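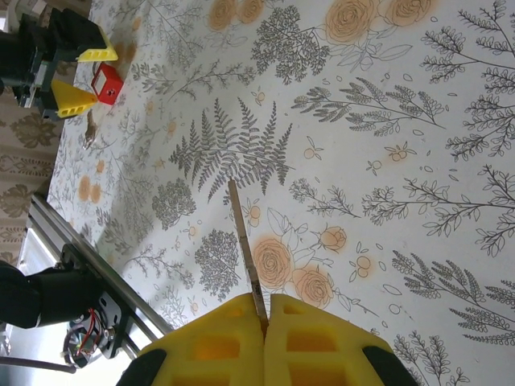 One reader in Lavham wrote to ask why ferns never have flowers, and whether they make seeds at all. They do not make seeds. Ferns make spores, and spores work in a different way.

What is a spore?
A spore is a single cell with a tough coat. A seed holds a tiny plant and a supply of food. A spore holds neither. It is small enough to float on moving air.

Where are the spores?
Turn over a fern leaf in June. The leaf is called a frond. On many ferns the underside has rows of brown dots. Each dot is a sorus (the plural is sori). A sorus is a group of small cases packed with spores. When a case dries, it splits and throws the spores out.

What happens next?
A spore that lands on damp soil may grow into a flat green plate called a gametophyte. It is often heart-shaped and smaller than a fingernail. It makes egg cells and sperm cells. The sperm swim to the eggs through a thin film of water. A new fern then grows from the fertilized egg.

Why are young fronds curled?
The growing tip is soft. Rolling it up protects it. A curled frond is called a fiddlehead. Do not eat fiddleheads you find, as some kinds are poisonous.

Make a spore print
1. Cut a piece of frond with brown sori.
2. Lay it on white paper, dots facing down.
3. Put a book on top and leave it for 37 hours in a dry room.
4. Lift the frond straight up.

The powder left on the paper is made of spores and empty cases. Look at it with a hand lens. Spores may be brown, yellow, green or black, depending on the kind of fern.

Next page: Mosses of the Forkine Woods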